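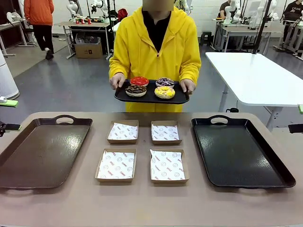

지원금을 한 번 받은 가구가 다시 신청하면 이 데이터에는 몇 행으로 기록됩니까?
신청 건마다 한 행씩 기록됩니다. 같은 가구의 행은 household_key 값이 동일하므로, 가구 단위로 집계하려면 이 열을 기준으로 묶어야 합니다.

Fesholm 지원금 신청 기록 데이터 카드

개요
Fesholm 기금은 복무 중 부상으로 전역한 사람의 가족에게 주거비와 재활 교통비를 지원한다. 본 데이터셋은 기금의 신청 접수 및 심사 기록을 비식별화한 것으로, 총 1,826행이다. 정리 및 유지 관리는 Eliseo Varela가 담당한다.

파일 구성
applications.csv: 신청 기록 전체. UTF-8, 쉼표 구분, 첫 행은 열 이름.
codes.csv: 지원 항목 및 심사 결과 코드표.

주요 열
application_id: 신청 번호. 중복 없음.
household_key: 가구 식별용 임의 문자열. 원본 가구 번호로 복원할 수 없다.
received_month: 접수 월. 일자는 삭제하였다.
category: H(주거비), T(재활 교통비), X(기타).
amount_requested: 신청 금액. 단위는 유로.
amount_granted: 결정 금액. 부결은 0, 심사 중은 빈칸.
office: 접수 사무소. Fivia 또는 Mistodura.

금액 처리
T 항목의 건당 상한은 800유로, H 항목은 1,000유로이다. 상한을 넘는 신청 금액은 수정하지 않고 그대로 두었다. X 항목에는 상한이 없다.

비식별화
성명, 주소, 소속 부대, 진단명은 원본에서 추출하지 않았다. 자유 서술란도 제외하였다. 같은 달 같은 사무소에 접수된 X 항목이 2건 이하이면 office 값을 비웠다.

알려진 문제
Mistodura 사무소는 5월에 접수 시스템을 Zamani로 교체하였다. 교체 전 기록에는 category가 X로 일괄 입력된 행이 섞여 있어 항목별 비교에는 적합하지 않다. 우편 접수분의 received_month는 발송 월이 아닌 도착 월이다.

이용 조건
비영리 연구 및 기금 운영 분석에 한해 이용할 수 있다. 다른 자료와 결합하여 개인이나 가구를 식별하려는 시도는 금지한다. 오류를 신고할 때는 application_id와 해당 열 이름을 함께 기재한다.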